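The Mallet

Padmavathi Shenoy bought the blue cloth on a Friday, on her way home from the clinic. The woman at the fabric counter asked what it was for and she said a table. It had been folded on the shelf a long time and the creases stayed in it, even after she went over it twice with the iron.

Her father had been living in the back bedroom since March of the year before. He had run the repair shop at Hutchins until his stroke, and at Hutchins he had fixed anything people brought in. Now his right hand opened when it felt like it. The therapist, Craig Nisbet, came twice a week and gave him putty to squeeze. Her father put the putty in the drawer with the takeout menus.

"He needs something he'd do anyway," Craig said in the hallway, pulling on his boots. "What did he do?"

"He hit things," she said. "He hit things until they worked."

So she went down to the basement. The mallet was in a box marked GRODIER, under a coil of hose and a bag of washers. He had made it himself when she was in fourth grade. She remembered him shaping the head on the back steps and her mother complaining about the shavings. She wiped it on her sweater and took it upstairs.

The rest took her most of the evening. She laid a white board on the cloth and set a white block near the top of it, and on the block she put three red dots in a row. They didn't come out the same size. She thought about doing them over and decided he would complain either way. She put the mallet down in front of the board with the handle pointing right, toward his good chair, and went to bed.

In the morning he was already at the table when she came in. He had his robe on and his glasses on top of his head.

"What's this," he said.

"Craig wants you to hit the dots."

"Which one?"

"Any one. Left to right, I guess."

He looked at it for a while. "The last one's bigger."

"Then start with the last one."

"You don't start with the easy one," he said. He said it the way he used to say it to Callum Rutherford, the boy who swept up at the shop and who owned the shop now.

She went and filled the kettle. She got out two cups and the bread. She didn't turn around. She read the back of the cereal box, and then the side of it. Behind her the chair creaked and then she heard him breathing through his nose.

The kettle was nearly boiling when she heard the first knock. It was soft, and it was on the table.

"Missed," he said.

"That's all right."

"I know it's all right. I'm telling you I missed."

There was another one, a little harder. She put two slices in the toaster and pushed the lever down.

"Your mother's sister called," he said. "While you were asleep."

"What did she want?"

"I didn't pick up."

He knocked again. She buttered the toast and cut his into strips and waited for the next one.
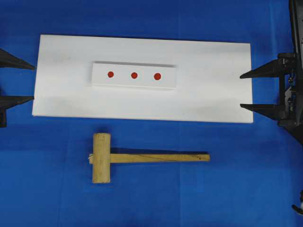

The mallet, the board and the three dots on the blue cloth.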